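Pre-session and in-session checklist, garment folding set
Site: Skovell, bedroom layout. Checked by Jeanine Nijs, comments by Eun-seong Cho.
Target for the task: 1000 accepted episodes. Accepted to date: 368.

1. Gripper, mechanical
1.1 Jaws open and close over full travel without sticking. OK.
1.2 Pivot screws seated, none standing proud. OK.
1.3 Finger pads clean and fully bonded. OK. Comment: lint builds up quickly with fleece. Wipe after every 8 episodes.
1.4 Lens cover free of marks. OK after cleaning.

2. Work surface
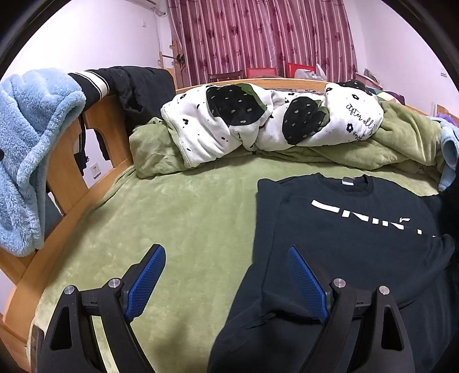
Start states must vary between episodes but stay within the Herden task sheet. Garments may start flat, part folded or heaped, and the operator resets by hand. A black T-shirt laid out on light green plush, collar towards the headboard, is an acceptable flat start. Folds that break up the chest lettering are allowed - do not smooth them out before recording. Vary the collar direction over the session.

2.1 Trailing straps and cables clear of the operator's feet. Action: check again at each change of operator.
2.2 Bedding left as found between episodes. OK.
2.3 Lighting steady, curtain position noted in log. Comment: position was missing from the log for the morning block. Added by E.C.

3. Grasp and lift
3.1 Approach slow enough for tracking to hold. OK. Tracking lost twice, both episodes rejected.
3.2 One layer gripped unless the sheet says otherwise. Comment: thick knits are the usual fault. Re-grip within the same episode and keep it.
3.3 Supporting hand kept clear of the jaws. OK.

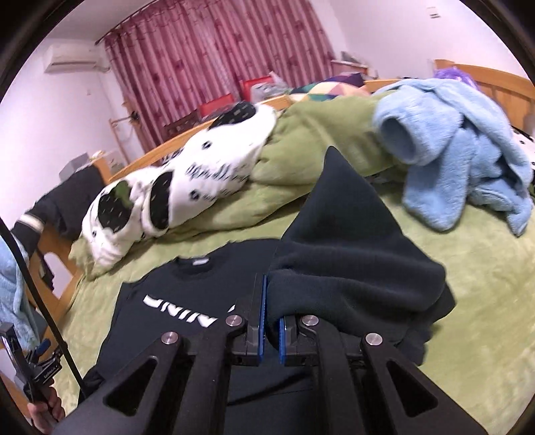
Should a failed grasp be deleted from the set?
Keep it if the operator recovers and finishes the task, and tag it "recovery". Delete only where tracking was lost or the recording stopped early.

4. Data transfer
4.1 Free space on card before start. OK, 125 GB.
4.2 Episode count in log matches card. Not OK, log one short. Corrected by J.N.
4.3 Upload to Hustska store verified before card is wiped. Open.

Open items: 4.3, and a spare pair of finger pads from Munteanu. Recheck 1.3 once they are fitted.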